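A Friday at the Nerholm axe and knife works

I've carried a Nerholm folder in my coat pocket for years, so when a place came up on their July factory tour I booked it before I'd even looked at the trains. (The trains were awful. Two changes and a bus that stops at every farm gate between the coast and the works.) Tickets were 28 each, with tea and a bun thrown in, and you need to book well ahead as they only run the tour in summer.

We met at the gate at half past nine and were handed ear plugs and safety glasses. There were people in the group who clearly knew their steels and asked very pointed questions from the first minute, and then there was me, who knows what I like and can just about get an edge on a whetstone.

The forge

You hear the forge long before you get to it. The big drop hammer is called Magesa, and her name is painted on the side in cream letters that get touched up every spring. She does the axe heads, and the floor jumps each time she comes down. I stood there grinning like a child at a fair. The smith works with his feet as much as his hands, there's a treadle for the hammer and he never once looked at it.

Axes are still the bulk of the business, which surprised me. I'd always thought of them as a knife firm that did a few hatchets on the side, but it's the other way about. The knives began as a winter job to keep the grinders busy, and somehow never stopped.

One thing I'd had wrong for years: the folder blades aren't forged at all. They're cut from sheet, then hardened and ground. I felt a bit let down for a minute, but our guide said the steel they buy in now is so even that hammering it wouldn't gain you anything. Fair enough. Mine has certainly never complained.

Grinding and polishing

This was the wet, noisy bit, and my favourite. The grinders sit astride low benches, leaning their weight into the wheel, and the sound changes as the bevel comes up. A folder goes through 239 pairs of... no, sorry, I've checked my notes and that's wrong, 239 is how many blades one grinder gets through in a good shift! I would have lost a thumb by number three.

After that comes polishing, then a long bench where the springs are fitted. Each knife is opened and shut beside the fitter's ear, and if the snap isn't right it goes back in the tray. I could have watched that all morning - it's a lovely sound, and they have a name for it in the local dialect that I couldn't spell if I tried.
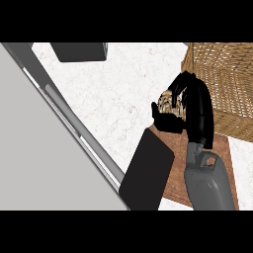
The handle room

Much quieter in here, and it smells wonderful. Birch, ash and a bit of bog oak, stacked on racks up to the ceiling with the date chalked on the ends. The bog oak comes from Jurkness, down the valley, and it needs years of drying before anyone will put a saw near it. We were allowed to pick through the offcuts bin and I came home with a pocketful. No idea what I'll do with them.

The old Stivgate pattern is made at the far end. That's the one with the squared-off tip and the thick bolster, first sold to net menders, and they'd dropped it for a long while until people kept writing in to ask for it. It's now made in batches, and the current batch is 1,732 knives with most already spoken for. I held one and it's heavier than you'd expect, but it sits in the palm beautifully.

The shop, of course

I'd promised myself I wouldn't. I did. They have a seconds shelf by the till with small marks in the handles and good money off, and if you visit, go there first, as the keen ones in our group had it half cleared while I was still finishing my bun. I got a little birch paring knife and a strop.

A few practical bits if you're thinking of going. Wear proper shoes, they'll turn you away in sandals. The forge is hot even with the doors open. Photos are fine everywhere apart from the hardening shop. If you're travelling home by plane or on the fast train, ask them to post your knife, and they'll pack it up for you at the counter. And the last bus goes at ten to five, so don't get chatting to the man with the strops like I did.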